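The letters on the kitchen table

When I moved to Oden with my sister's two children next door, I did not expect to become a person who thinks about foam letters. But every Friday they come to me, and every Friday the letters come out of the bag.

They are the cheap soft kind, sold in the toy shop on Ramalho Street in a set of 103 pieces. At first we put them in a big bowl, and the children fought over the bowl. Then I tried plates. Each plate has its own colour, and the child who sorts decides what it is for: letters from my name, letters I like, letters that look the same upside down. A round takes 15 minutes, sometimes less if someone is hungry.

I prefer plates with a raised rim, so small fingers can push a letter against the side and lift it. The table should be plain, without a patterned cloth. Lower-case letters can be mixed with capitals, and I leave it to the children to notice.

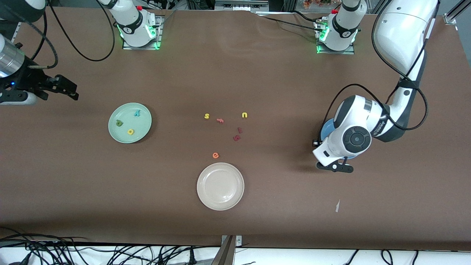
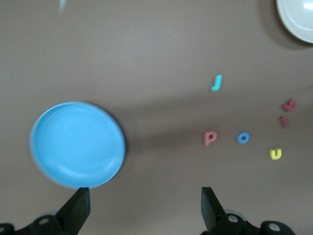
Plates and loose letters on a brown tabletop.

Rhys Rutherford wrote to us from Hakent that he gave up on plates and uses an old muffin tin, "one hole for each letter, and the vowels always in the top row". His only complaint is that the letter e is never enough.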